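Open day at Ravisik, quick notes before I forget it all

Typing this up on the train home from Dullport so forgive the state of it. Went out with Yee-man Poon. Left the Kumberg end of the line stupidly early, got there with half a muffin each and no coffee. Coffee was out by the time we found the kitchen. Noted.

Ravisik is the teaching lab, the one where they show the arms a job by hand instead of writing it all out in code. Sign-in, visitor sticker, closed shoes (Yee-man nearly failed that one). Then upstairs in groups.

Nandini Shenoy did our tour. Talks fast, knows her stuff. Two ways of doing it, she said. Either you grab the arm and walk it through the move, joints gone soft so it follows you, or you drive it from a second station with a hand controller and watch your own gripper go. Every go gets recorded. Then they train on the lot.

I had a turn at the hand guiding. Heavier than I expected at the start, then fine once you stop fighting it. Biggest mistake, hers to point out, was me pausing to think. The pauses get recorded too and the robot learns to dither. So plan it first, then move in one go. Wish somebody had told me that at my old job.

Remote was harder. No feel in the fingers, or not much, and depth is a guess. My first try was nowhere near. Yee-man got hers on the second attempt and was unbearable for the rest of the morning.

They've got 299 demos in the set for the current task and Nandini reckons the last 30 were worth more than the first hundred, becuase by then the operators had agreed on how to approach. Same side, same speed. They call the recording software Yurt. No idea why, forgot to ask.
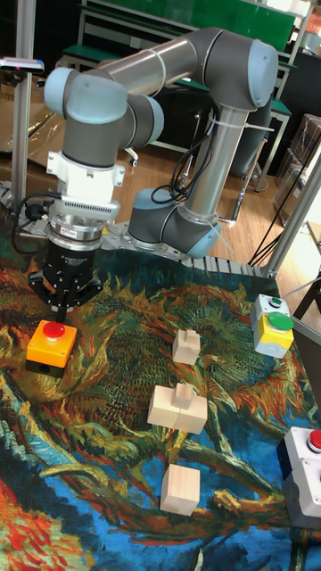
What I really went for was the contact stuff, as that's where we keep coming unstuck at work. Pick and place we can sort of do. Pushing on something and knowing when to stop, not so much. Their arm has a force-torque sensor in between the wrist and the gripper, and with the fingers hanging over a red mushroom button like that you see the point of it straight away. Asked if we could fit one to ours. Yes, but budget for the adapter plate and the cabling as well, and redo the tool weight after or the hand guiding drifts.

Also liked the printed cloth on the table, all swirls. Might pinch that for our bench, ours is bare grey and dull as anything.

Q and A ran over. Missed the bit on safety zones, Yee-man has notes, will add them when she sends them thru. Next open day is March I think. Bring your own coffee.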